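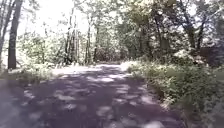 Plalero: learning path following from remote driving
Progress report to the Fladora Fund, second period
Prepared by Toivo Ikonen, project lead, with Tiina Harju

1. Summary of the period

In this period we have moved from the test yard to the woodland paths in Stavard. The robot is driven by a person with a hand controller, and the driving is recorded together with what the robot sees. From these recordings we train a model which should later steer the robot by itself on narrow paved paths. At the end of August we had 228 accepted drives. The work package for data collection is therefore on time. The work package for training is late, and the reasons are given in section 4.

2. Collection of drives

The operator walks behind the robot and keeps it near the middle of the asphalt. We have tried also to drive from the office with the video link only, as it was written in the original plan. It works well in the open parts, but under the trees the link becomes weak and the operator gets the picture too late. Tiina Harju and I decided after the first attempts that all drives under trees are made by a walking operator. The office driving is kept for the open routes, where it can still give useful comparison.

One session lasts up to 30 minutes. After this time we noticed that the steering becomes less even, and the operators themselves told that they start to think of other things. We change the operator then, and the new person drives the same part in the opposite direction.

Each operator got the same written instruction. The most important points of it are:

Keep a steady walking speed and do not stop without a reason.
Do not cut the inside of a bend.
If another person comes on the path, stop, let the person pass and mark the drive with the yellow button.
If the robot leaves the asphalt, bring it back slowly and let the recording run.

The last point was changed during the period. Before, the operators stopped the recording when a wheel came on the soft edge, and so the model never saw how to return. We now ask every operator to make also some small mistakes on purpose and to correct them. These corrections are short, but in training they have a clear effect.

3. Light and shade

In the application we described shade as a small risk. This was too optimistic. On a sunny day the asphalt under the trees is full of pale patches, and where the leaves open the surface is almost white in the camera. The human operator has no trouble with this, he simply walks on. The first model, trained mostly on cloudy mornings, treated the border between shadow and sun as the border of the path. It turned away from the bright part and stopped, several times at the same place.

We did two things. First, we repeated the routes at noon and in late afternoon, so that the same bend exists in different light. Second, we fixed the exposure of the camera for one half of the sunny drives and left it automatic for the other half. The automatic setting loses the leaves and the edge of the path in the brightest areas, but the fixed setting makes the shaded side too dark. At the moment we keep both in the training set. Tiina is preparing a comparison and we will send it with the next report.

The edge of the path is a second difficulty. Plants grow close to the asphalt and in places the leaves hang over it. For the operator it is normal to drive through a leaf, but for the model a leaf is an obstacle as good as a stone. We do not want to cut the plants, as the robot should work on paths as they are. The operators therefore drive through light leaves on purpose, at low speed, and go around anything with a stem.

4. Training and first results

From the accepted drives we have cut 2783 short sequences with steering commands. They were checked by hand, one person per sequence, and the doubtful ones were seen again by Tiina. The checking took much more time than planned, and this is the main cause of the delay in training. A smaller cause was the controller. The unit delivered by Zieliński sent the steering command a little later than it was given, and the delay was not constant. The company replaced it and we are satisfied with the new one. The drives made with the old unit are stored but are not used.

The present model can follow the open route in Stavard without help. On the shaded route it still needs the operator to take over, most often at the change from shade to strong sun and at the end of the long straight part, where the path seems to disappear into the bushes. When the operator takes over, this moment is recorded as well and goes back to the training set. I consider this the best source of data we have now - better than the ordinary drives, which are very similar to each other.

5. Staff and costs

The project employs 2 persons in part time, as before. The operators are paid by the hour. Costs for operators are a bit over the plan, and travel costs are under it, as we did not make the second visit to the supplier. We ask to move the unused travel money to operator hours. The total sum stays the same. The table of costs is sent separately.

6. Plan for the next period

We will finish the comparison of the exposure settings and train the model again with the corrections and the noon drives included. In autumn the leaves will fall on the asphalt and cover its edges, so we need new drives on the same routes, and the operators are already booked for this. A test in rain is wished by us, but the cover of the battery box must be improved first.

We would like to have the Fund's answer on the travel money before the autumn drives begin. Questions on the data can be sent directly to Tiina Harju, and on all other matters to me.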